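Folding and sorting bed linen: speaker notes

Slide 1. Say who I am, thank Leonilde Nogueira for the room. Talk is 18 minutes, questions after.

Slide 2. What we handle. 693 pieces in May, sheets and pillowcases together. Mention that almost 30 came back to us for refolding, most of them from the Crabtree building.

Slide 3. Sorting on the bed. Colours apart from whites before any folding starts. Shake out, lay flat, find the seams. Pause for the Clastari labels question, it always comes up. Short answer: label goes to the foot end.

Slide 4. Corners. Pick up by the corner, never by the middle of the cloth. Pass round the two sample pillowcases. Ask Birutė to do one slowly at the front table.

Slide 5. Shelving. Open side to the wall, 11 to a stack. Raquel has the shelf plan if anyone wants a copy.

Slide 6. Last slide, leave it up during questions.
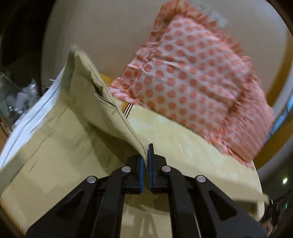
Linen Room Team, Zestiline House

Khaki cloth on the bed, corner up. Point out the seam along the folded edge and the long crease running down from the corner. Wrinkles like these get smoothed by hand before the first fold. Questions to me or Sarahí Aguirre.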